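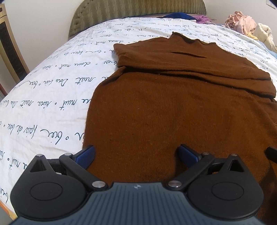
Workshop Notes

Workshop > Grippers > Upkeep

I keep a pair of hand-held grippers going for clothes folding work, and most of the upkeep is small stuff. The linkage on this kind is simple. Two arms come up out of the round hubs, each arm turns on metal pins, and a blue pad sits at each tip. When something goes wrong it is nearly always the pins or the pads.

Knitwear is the hardest thing on the pads. A fine knit sheds lint, and the lint packs into the texture until the pads slide over the fabric where they used to pick it up. I brush them with a dry toothbrush after every 20 folds. If that doesn't do it, a damp cloth and a few minutes of air drying will. I tried rubbing alcohol back in October and the pads came out shiny and a bit hard, so I quit that.

The pins back out slowly. I put a paint mark across each head and the arm next to it on my older pair, and I still think that is the best way to catch one moving. On this pair I just check them with a driver before starting. Snug is enough. If you crank them down the arm drags, and then the pads close unevenly and pull one side of the hem.

Pads get swapped at 2000 closes or when the texture looks flat, whichever is first. My spares come from Zalteck, who ship out of Bristunport. The last order took 3 weeks, so I now keep two sets in the drawer.

After any of that I do a test fold on one sweater. Lay it flat, take the top over, square it up, and look at the lower edge. A hem that stays level means the pads are meeting properly. 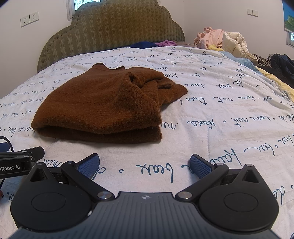
Brown sweater folded on the script-print quilt, pads open.

Cable routing is the other thing. A cable that hangs in front of the hand will snag on a bedspread sooner or later, so I run mine back behind the grip and leave a loose curve for the wrist to turn. I had one held down tight with zip ties for a while and the connector started cutting out when I reached to the far side of the bed. A strap of hook-and-loop tape fixed it.

Next job is the left hub on the older pair, which has picked up a click near full open. I have it apart on the bench now and the bearing feels gritty.

Recent posts
Packing the tool case for Ziltavside
Riis driver set, one year in
Cleaning a gritty hub bearing
Two ways to label cables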